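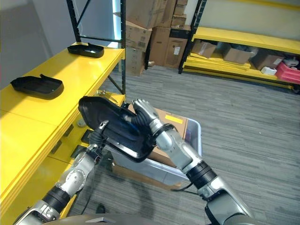 Schwarze Schale, dahinter die graue Kiste

Lohnt sich ein Lagerabteil bei Kisetti?

Gundik
Wir ziehen im März um und müssten Sachen zwischenlagern. Kisetti wirbt mit 5 Quadratmetern für 76 Euro im Monat, »alles inklusive«. Das glaube ich erst mal nicht. Hat jemand dort gemietet, möglichst am Standort Jundach?

Hirvonen
Hatte ich, ein Jahr lang. Der Preis gilt nur für die ersten Monate, danach kam bei mir eine Erhöhung per Mail. Dazu Kaution und eine Pflichtversicherung, obwohl meine Hausratversicherung das angeblich schon abdeckt. Am Ende waren es ungefähr 500 Euro mehr als gedacht.

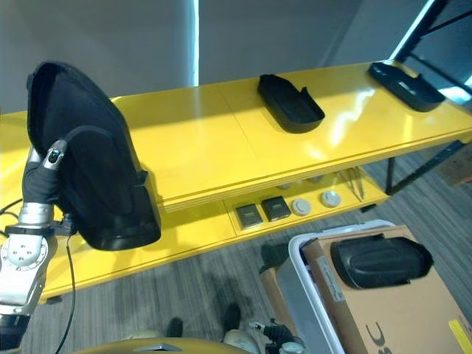
Lass dir die Kündigungsfrist schriftlich geben, mündlich hieß es zwei Wochen, im Vertrag standen vier. Und frag nach den Zugangszeiten, bei mir war ab 20 Uhr zu. Sauber und trocken war das Abteil, das muss ich zugeben.

kellerkind1691
Garage vom Nachbarn mieten, fertig. Diese Firmen sind doch alle gleich.

Gundik
Danke Hirvonen. Pflichtversicherung steht auf deren Seite natürlich nirgends. Ich frage noch bei der Spedition nach, auch wenn ich mir da wenig erhoffe.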